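The House Rules: A Conversation About Safe Practice With Household Robots

When I asked the safety lead at Tavum where her written rules for home robots came from, she laughed and pushed a binder across the table. It holds 49 rules, down from a good many more, and she has an opinion on every one of them — as I found out over a long morning and two pots of coffee.

"People expect me to begin with the emergency stop," she told me. "And of course we have one, and of course everybody learns it before they learn where the bathroom is. But I like to begin with the bottle. A bottle of tea on a desk is such an ordinary thing, and if you can write down properly how a machine ought to reach for it, you've written down half of what matters in a kitchen."

Her rule for the reach is short. The hand comes in from the side, open, at the middle of the object, and the other arm stays down unless the task calls for it. Anybody in the room should be able to look over and tell what the robot is after.
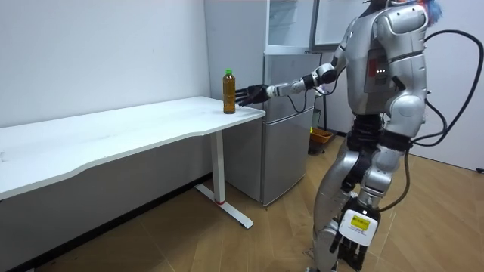 Keeping people out of the reach

The part of the binder she is proudest of deals with distance. Tavum borrowed its first draft from Shibata, a partner firm that builds warehouse equipment, and she says kindly that it was a fine document for a warehouse.

"They had painted lines and light curtains and plenty of floor. We've got small rooms! You have a desk here, a refrigerator there, and the robot takes up a good share of what's left. So we measure from the farthest the arm can go, with whatever it might be holding, and we add 16 inches. If you can't give it that much, you step out of the room and you watch from the door."

She is just as firm about high places. The top of a refrigerator counts as a shelf in her rules, and anything a robot does up there is treated as overhead work, with a second person assigned to do nothing but watch.

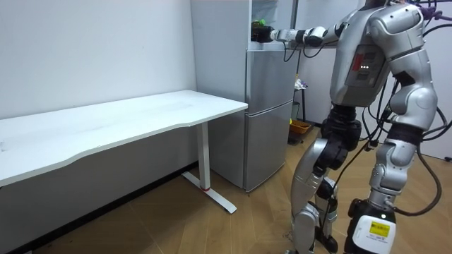 "The watcher doesn't type and doesn't hold a phone," she went on. "That one got some grumbling, I'll admit. An engineer told me he could watch and take notes perfectly well, and I said I was sure he could, and would he please put down the notebook."

Every session gets a line in the log, including the dull ones. There were 3,322 lines in it the morning I visited, and she reads the new entries herself before lunch. What she looks for are the small remarks: a cable lying closer to a foot than somebody liked, or a grip that someone would have preferred an inch lower. Nine of the present rules began as remarks like that.

Containers have a section to themselves. Caps must be on and checked by hand before the robot is switched over to its task, and the check is repeated if a person has touched the bottle in between. Glass is not allowed at all in the lifting sessions. She also asks that the floor under the arm be kept clear, and that no one try to catch a thing that is falling. 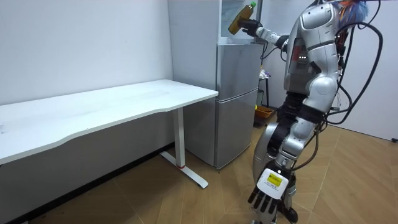 "That last one is the hardest to teach," she said. "You've been catching things since you were four years old, your hands just go. So we practice it — we stand there and drop a plastic cup, over and over, and everybody keeps their hands at their sides. New people feel very silly. I felt silly too, the first time."

I asked whether she would like to see the rules become a proper standard. She was careful about that. Prinitz, which trains installers, already uses a shortened version, and Brirus has asked for a copy to try in its own apartments, but she wants to hear back from both before she puts the word "standard" on the cover.

"A rule that works for us might be a nuisance to somebody with a bigger kitchen," she said, refilling my cup without asking. "I'd rather they wrote in the margins and sent it back to me. I've left the margins wide."

The next revision is due in January. She has already penciled in a change to the section on cables, and she read it aloud to me twice, with different wording each time, before deciding to leave it until after lunch.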